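Jeanine Martens has been asked the same question at every family dinner for years: when will one of her machines do the dishes? She works on robot arms at Kavosetti, a small company in Sudwood, and her answer has hardly changed.

"Not soon," she says. "I load my own dishwasher. I expect to be loading it for a good while yet."

We met in February 2020 in the company's upstairs kitchen, where the sink was full. Martens came to robotics from the shop floor. She spent her first working years at Van der Linden, packing hardware orders by hand, and she still thinks about the job in those terms.

"You reach into a bin of hinges without looking, you get one, you know it's one," she says. "If it's two, you feel that and drop the extra. I never thought of that as a skill. Now I spend my days trying to get a machine to do the first half of it."

The company has been at it since September, when it took on a job for Fandadbridge, a distributor that wants help on its packing tables. The list of items ran to 556 parts. Martens and her colleague Kwok-wai Shih crossed off most of it in the first week. Anything in a floppy bag went. So did anything clear, anything that rolled, and anything that came tangled.

"People hear that and think we failed," Shih says. "But the customer would be happy with a short list if it worked all day. The trouble is the all day part."

Shih handles the testing. He runs the same pick again and again with small changes, and writes down what went wrong. A test set is 600 tries. He does not count a try as good if someone had to step in, even to nudge a part back.

"You can make a nice video out of one good try," he says. "I've made them. A warehouse doesn't care about one good try."

I asked why they practice with such simple objects when the customer sells hinges and brackets. Martens said simple shapes let them tell one kind of mistake from another. If the arm misses a plain block, the problem is in where it thinks the block is, or in how it got there. With a bag of screws it could be anything.

"And the plain block is harder than it looks," she adds. "Light changes during the day. There's a shadow, and the software has to know the shadow isn't part of the thing. A toddler has that sorted out."

What about the home? Both of them are more doubtful there. A packing table stays where it is, and someone can mark the floor and fix the lamps. A kitchen gets rearranged every time a person walks through it. Shih thinks folding towels from a neat stack could be done fairly well today, slowly, by a machine that costs far too much. Emptying a dishwasher is further off, he says, mostly on account of the glasses.

Martens puts laundry ahead of dishes. "A towel forgives you. You grab it badly, you let go, you grab it again. A wine glass doesn't give you that."

She is more hopeful about shop work, within limits. She expects arms to be picking boxed goods in plenty of places the size of Fandadbridge, with a person looking after 4 stations and clearing the jams. She does not expect that person to go away.

Would she have wanted one beside her at Van der Linden?

"For the heavy boxes, yes," she says. "For the hinges I'd have been faster, and I'd have let it know."

Shih had another set to start before lunch, so we went down with him. He said the part he watches most closely is the moment before the grip, when the arm has to line itself up with what it wants. Most of his notes concern that moment. He plans to keep at it through the spring, then go back to the hinges and see how many can be put back on the list.

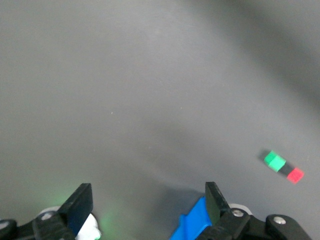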